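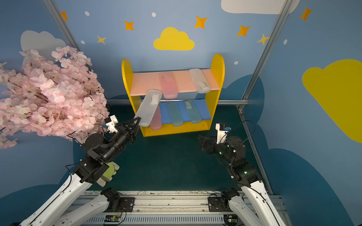
The Sirwood Code (full title: Sirwood Code of Practice for Small Shared Robot Cells) is a voluntary set of rules for benches where two light robot arms work within reach of each other. It is used mostly in teaching labs and small workshops. First issued in February as a draft, current text dated Jul 23, 2018. Not a legal standard, and does not replace one.

Background

Grew out of house rules at Nusent, a training workshop in Skullorholm, where several benches had been set up by different people to different habits. Arms bolted at odd spacings, cables taped wherever. The first draft ran to 2 pages and dealt only with mounting and cables. A section on handling was added after comments from Brandão, a maker of grippers and small fittings.

Scope

Covers table-top arms on a common base, with people kept out of the reach area while power is on. Mobile robots are left out, so are arms that hand things directly to a person.

Main rules

Mounting – both arms on one rigid rail or plate, bolts checked before each session. Clamps are allowed for trials only.

Reach – the area both arms can get to is called the shared zone. Only one arm may carry a load in it at a time. The other waits with its gripper empty, or stays outside.

Cables – enough slack for the full turn of the wrist, but no loop big enough to catch on a shelf or fixture. Camera leads are named seperately, as the part most often snagged. Open circuit boards should be kept clear of moving parts and preferably covered.

Handling – grip force is set for the weakest item in the batch. Thin plastic cases and similar must be tried at low force first. An item held at a slant is treated as longer than it is, and the path planned with 90 mm to spare on all sides.

Surroundings – walls, shelves and decoration may be any colour. Anything inside the reach area has to be fixed down or listed on the bench sheet, loose items on the floor included.

Records

Every bench keeps a log of stops, drops and changes to the layout. The code asks for the last 100 entries to be kept to hand, older ones can be archived. Form 2616 is the usual bench sheet though any sheet with the same headings will do.

Criticism

The one-load rule is the most disputed. Users doing two-handed work say it rules out passing an item from arm to arm, and the current text only allows this under a written exception. The 90 mm margin has also been called too wide for for crowded shelves. Others complain that slow first trials are asked for but no speed is given.

Revision

Comments are taken through the Skullorholm workshop. A part on soft grippers is planned – no text yet.

See also

Bench sheet
Emergency stop
Shared workspace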